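Ondula wrist fault: what went wrong in our final project
Yogesh Sengar, 04/01/2024 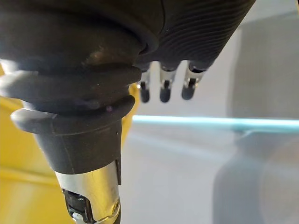 Fig. 1. Rubber boot at the wrist, with the three-fingered hand alongside.

So, our long test was meant to be 1000 grips and we got to 37 before the arm stopped dead! I blamed my code (I usually do), but Teodoro found a pinched cable under the boot. We'd routed it too tight, my fault really. We hit the stop button, cut the power and only then went near the fingers. The new cable has more slack and the test restarts in February.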